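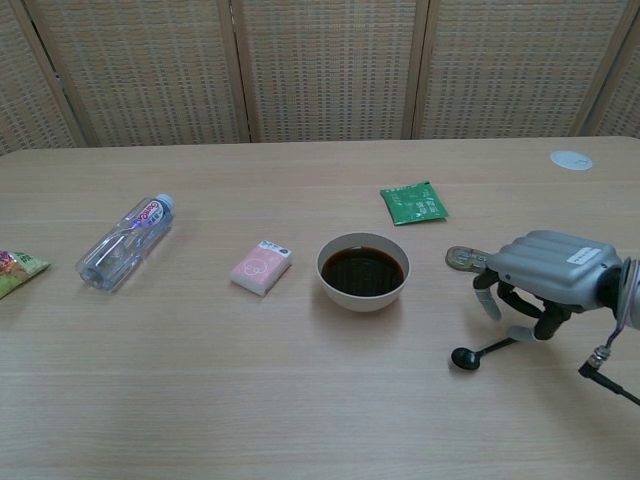 A snack bag and a water bottle on the table.

Women's Cricket | Club News
1 May 2024 - by Mireille Joly

Valentina Núñez still grins when she talks about the 54 she made for Burkton in January, batting at number eight!

"I was only meant to hang around," she says. "Then Adaeze hit two fours and I thought, well, I want some of that."

Adaeze Omoregie finished 20 not out, and Drunstead were beaten with an over left. What a chase it was - 826 people came to watch, easily the club's best crowd.

Núñez bowls leg spin too, and she's working on a googly over the break. "It comes out right maybe one time in five," she says. "My coach, Octavio, keeps telling me to bowl it anyway."

She'll captain the side next season, with Patow first up, away.

Sign up for our newsletter and get match reports by email.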